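4 安装与首次设置

4.1 安装前检查

Feklow 立式冷藏陈列柜适用于小型零售店铺，用于陈列瓶装、罐装及盒装饮料。安装前请核对柜体背面铭牌上的型号与电压，并确认随箱附件齐全：可调层架、层架卡扣、价签条、调平扳手、排水托盘。附件缺失时，请勿以其他厂家的零件代替，应与 Pruvance 售后部门联系。

安装位置应满足下列条件：
地面平整、坚实，能承受柜体满载后的重量。
远离热源，避免阳光直射。
柜体背部进出风口无遮挡。
柜门全开时不阻碍通道通行。

4.2 就位与调平

1. 拆除外包装及底部托架。搬运过程中柜体倾斜角度不得过大，禁止平放。
2. 将柜体推至安装位置，锁定前脚轮。
3. 用调平扳手旋转前部地脚，使柜体略向后仰，柜门应能自行关闭。
4. 检查门封条四周是否贴合。如有翘起，用温水浸湿的软布敷压后重新检查。
5. 将排水托盘沿导轨推入底部，直至听到卡扣声。

注意：就位后静置 2 小时方可通电。静置时间不足可能导致压缩机损坏，由此产生的故障不在保修范围内。

4.3 通电与温度设定

1. 将电源插头插入独立的接地插座，不得使用多孔插线板。
2. 长按控制面板上的“设定”键，直至显示屏闪烁。
3. 用上下键选择目标温度，再按一次“设定”键确认。
4. 空柜运行，待显示温度稳定后再装货。

断电后如需重新启动，应等待压缩机延时保护结束，期间显示屏显示“dL”，属正常现象。显示“E2”表示柜内温度传感器断路，应停止使用并报修。

警告：切勿用湿手插拔电源插头。清洁柜体内部之前必须断开电源。

4.4 层架安装

1. 确定层架高度。常见塑料瓶装饮料应在瓶盖与上层层架之间留出取放空间。
2. 将四只卡扣插入立柱同一高度的孔位，下压至锁定。
3. 放入层架，前沿朝外，轻按四角，确认无晃动。
4. 将价签条卡入层架前沿。

调整已装货的层架时，应先清空该层货品。瓶装与罐装混放时，较重的货品放在下层。Naltau 系列加深层架与本机立柱孔距不同，不可混用。

4.5 首次装货

1. 装货前再次核对显示温度。
2. 按品种将饮料分拣，散装瓶可先集中于手提购物篮，再搬至柜前。
3. 自下而上逐层装货，标签朝外，同列货品生产日期较早者置于前排。
4. 货品不得超出层架前沿，不得遮挡柜内后壁的出风口。
5. 关门，待温度恢复后再装下一批。
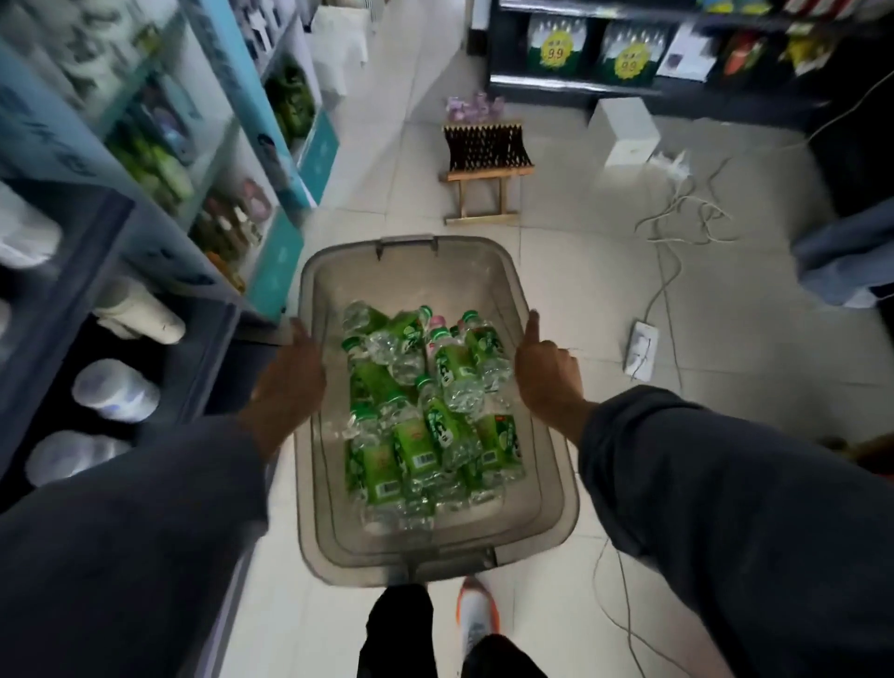 4.6 日常维护

每日：检查显示温度，擦拭门封条及把手，清除层架上的漏液。

每周：倒空排水托盘，用中性清洁剂清洗后擦干复位。检查柜门回弹情况，必要时重新调平。

每月：断电后用软毛刷沿散热片方向清除冷凝器积尘。不得使用金属刷，不得用水冲洗。

照明灯管为免维护部件。灯管不亮时，先检查面板上的照明开关，再检查灯管插头是否松脱。

4.7 夜间节能模式

夜间模式下柜内照明关闭，风机间歇运行。设置方法如下：
1. 同时按下“照明”键与下键，显示屏显示“n1”。
2. 用上下键设定开始时刻，按“设定”键确认，显示屏转为“n2”。
3. 设定结束时刻，再按“设定”键退出。

柜内存放乳制品或其他对温度敏感的货品时，不得启用夜间模式。

4.8 安装记录

安装完成后，请填写保修卡背面的安装记录，内容包括安装人员姓名、设定温度、层架数量及柜体序列号。记录应由店方保存，报修时出示。

本章技术审核：Nour Karam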